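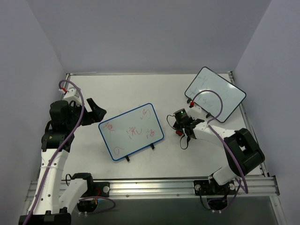 Don't spend it all on arms, Negin kept saying, you'll want cables and spare grippers before October. She was right, so the budget got redone twice. Version below is the one handed in March 6, 2019.

Project: Two-arm cell for whiteboard tasks, equipment plan
Group: Negin Arabzadeh, Donal Buckley, Behrouz Zamani

What we have
Two arms on one aluminum rail, grippers fitted. Gray walls on three sides. Whiteboards, one blue frame, one black. Red marker shows up OK in places, some strokes come out thin. Gray writing on the black-framed board is too faint to read, so new markers go on the list.

What we need
Total limit is 3,000 dollars. Quotes from Undeo and Farkero. Bailly never wrote back.

Spare gripper fingers, 4 sets. Farkero cheaper, Undeo faster. Went with Farkero.
Cables and ties, 200 dollars. The purple cable runs down the outside of the arm and loops under the base, want a proper guide for it. Donal is measureing.
Storage, 128 GB card. Enough for one term.
Diffuse light. Glare on the black-framed board, top right. No price yet.

Left out
Third arm. Would put us over 3,000 by itself. Behrouz still wants it, see his note in the appendix.

Still open
Does shipping come out of our money or teh department's? Asked Ms. Yazdani, waiting. If it's ours the light goes to next term and we tilt the board for now.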